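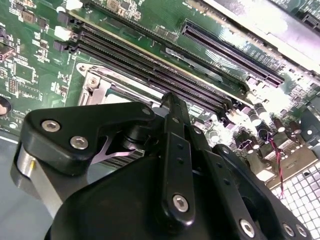 OPINION / AUTOMATION

The Last Millimeter Is Most of the Job
2018-08-08

Every December the trade press asks whether this will be the year a machine empties the dishwasher. My answer has been no for some time, and I would give the same answer for a job that looks far better suited to automation: taking apart and refitting a desktop computer on a bench.

A computer is a kind object compared with a sink full of dishes. It is rigid. Its parts were made to drawings. The memory slots are long, straight and parallel to each other, and the latches at their ends are where the standard says they should be. If a robot can do any chore outside a cage, it should be this one.

Consider what the job asks for. A memory module has to enter its slot square, with the key notch lined up, and then be pushed until the latches close. The push is firm enough that the board flexes under it. A person feels the flex and corrects for tilt without looking. A position-controlled arm feels a rising motor current and has to decide whether that means a seated module or a module riding on the edge of the slot. Those two cases differ by less than a millimeter of travel.

Takodton, a refurbishing shop I have written about before, handles more than 300 machines in a good week. Its bench staff allow eight minutes to open a unit, swap the memory and close it again. The Cositz cell that was offered to them last winter was quoted at the same eight minutes, on one chassis model, with the panel already off and the unit already placed. I do not think the quote was dishonest. It left out the parts of the job that are hard to quote.

Access is one of them. The gripper has to fit between the parts it is not supposed to touch, and a parallel linkage with enough grip force takes up more room than two fingertips. It also blocks the view of its own work.

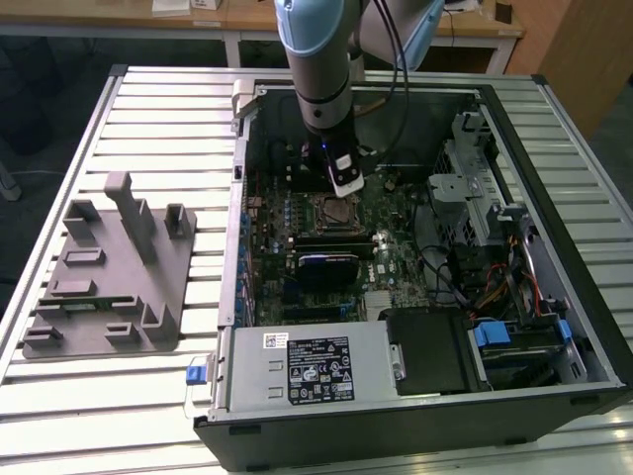 An arm at work over an open Dell desktop. The loose wiring is a harder problem than the board.

Cables are another. A bundle of wires has no fixed shape, and it will not lie the same way in two units from the same pallet. A technician moves it aside with the back of a hand and forgets it. In software, that gesture is a research topic. The Mạch planner treats cables as obstacles to be avoided, which works until the cable is lying across the thing to be removed.

Then there is residue. Old thermal paste smears, and wiping a socket area clean means judging by eye when to stop, close to contacts that do not forgive a snag.

The usual reply is fixturing. Hold each part in a known place and the problem gets smaller. I agree, and for a factory building one product it is the right answer. Tolham has run fixed assembly lines on that basis for five years. But a chore is work where the parts arrive as they are. Each fixture moves some of the difficulty to the person who loads it, and that person's time seldom appears in the cycle figure.

I would be more persuaded by plain reporting. Give the number of units attempted, the number finished without a hand in the cell, and the number damaged. Use mixed models, with dust in them. Count the loading time. On those terms I expect single steps to become useful well before whole jobs do: removing a screw, pulling a drive from its bay, lifting out a module once the latches are open. A shop could buy that today and get some value from it, provided it keeps the bench staff.

The kitchen will have to wait longer. Plates are slippery and forks nest, and there is no service manual for either.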